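Flallen Building Tenants Assn — minutes, May

Start 7:10 pm, community room. Chair Mei-kuen Siu, notes by Refugio Villalobos (sorry for typos, doing this on my phone). Quorum ok.

**Last minutes.** Approved, one fix: the bike rack is on the Latton St side, not the alley.

**Laundry room.** Two dryers still down. Vokadis came out, took the panel off, said they need a part and left. No date given. Mei-kuen to call again and ask for it in writing. Unit 6 wants refunds for the coins it ate. Management says fill out the form. Form is not on the website. Refugio will scan the paper one and put it by the mailboxes.

**Heat.** Boiler goes off for the season end of the month. Fourth floor asked for one more week, mornings are still cold up there. Discussion, kind of long. Agreed to ask for it, management can say no.

**Shared room furniture.** Old chairs go out with the next bulk pickup. Keeping the table. Cabello quoted $1432 for stackable chairs, delivery included. Some people thought high, others said the cheap ones broke last time. Vote: get one more quote first, decide next meeting.
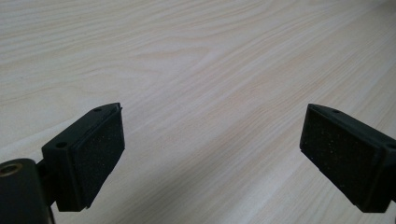

Also on the room — sign up sheet keeps going missing. Proposal to move sign ups to email. Objection from a couple of people who don't use email. Compromise: both, paper sheet gets taped inside the closet door and Refugio copies it over every 2 weeks.

**Noise.** Complaint re: moving furniture after 11. No unit named. Reminder of quiet hours to go in the newsletter, Mei-kuen drafting.

**Front door.** Closer is too strong, hard with a stroller. Super adjusted it once, went right back. Ask again. Buzzer for line 4 also cuts out mid-call, added to same work order.

**Courtyard.** Planting day moved to the afternoon. Need gloves, bags of soil, somebody with a hose adapter that fits. Tomatos by the south wall ok as long as they dont block the meter.

**Other.** Package thefts, about 6 since winter. Asked for a price on lockers. No news yet.

To do:
- Mei-kuen — Vokadis, heat letter, newsletter
- Refugio — refund form, sign up sheet, second chair quote

Adjourned 8:25. Next one same time, same room.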